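Darius Moldovan
Thread, 14 posts

1/ I've been asked four times this month what I think of the Emberg numbers, so I'm putting it in one place. Short version: the arms are fine, the counting bothers me.

2/ Background for people who don't follow this stuff. Emberg wants a two-arm policy that can sort and arrange cut stems. To train it they need demonstrations, meaning a person drives both arms through the task and everything gets logged. Stovaron runs the sessions for them.

3/ The figure going around is 1,050 demonstrations. It's on the slide, it's in the funding note, it's in the talk Tincuța Zamfir gave in July. I worked on the logging side until spring and I still have my notes.

4/ What counts as one demonstration? At Stovaron it's one reset of the table. You scatter the stems, the operator works, you stop the log. Fine. But if the operator fumbles and restarts without a new scatter, that also gets a new episode number. So two episodes can begin from nearly the same layout.

5/ I went through my own batch by hand. 180 episodes. I compared the first moment of each one against the one before it. A lot of them were near copies. I'm not giving a percentage because I did it by eye and someone will quote it as a result.

6/ A reply asked me what a layout even looks like, and whether it matters that much with fake flowers. Fair question. Blue hydrangeas, red roses, bits of greenery, two arms coming in from opposite sides.

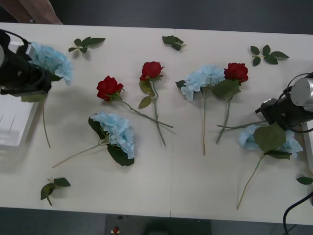 Posts 7–14: what's hard about it

7/ Look at the two roses left of the seam. Their stems cross. If you grab one near the crossing, what does the other one do? That's the sort of thing I want in the data a hundred different ways, with a hundred different angles. A restart from the same cross teaches you the same cross again.

8/ Also the hydrangea over by the right gripper. A big leaf covers part of the bloom. People reading the slides picture a clean flower on a white table, and they have the white table right. The partly hidden ones are where I'd expect a policy to fall apart, and I've never seen a count of how many episodes include one.

9/ Then the loose sprigs. Are they targets or clutter? The task sheet changed on this 3 times while I was there. In the first version you left them alone. In the second they went with the stems. In the last one it was "operator's judgment" – which in a training set means you get whatever each operator felt like doing, with no label saying so.

10/ Tincuța answered me on this when I raised it and I want to be fair to her. Her position is that variety in operator habits is good and the model averages it out. Maybe. I've watched a model average "pick it up" and "leave it" and what you get is an arm that hovers. I'd like to see the test before I believe the other thing.

11/ Artificial stems bother me less than they bother most people in the replies. They hold up over a long session and you can scatter them again without losing petals. But they don't bend like real ones, and the funding note says "cut flowers" in the first paragraph. Pick one. Chiriac at least writes "silk and plastic" in its dataset card.

12/ Someone will say Inari got good results with fewer demos than this. Yes, on single stems, one arm, nothing touching anything else. I don't know why that keeps getting brought up as if it's the same problem.

13/ What I'd ask for, if anyone at Emberg is reading:
– report distinct layouts next to episode count
– mark restarts as restarts
– say which task sheet version each episode was recorded under
– hold out the crossed stems and test on those alone

14/ None of that needs new hardware. The first two are a script and an afternoon, and the sheet version is already in the session folder names, or it was when I left. If the distinct layout number comes back close to 1,050 I'll post it here and say I was wrong about the restarts. I'd still want the held-out test.

Edit, since it's come up twice: no, I don't have permission to share the raw logs. Ask Stovaron.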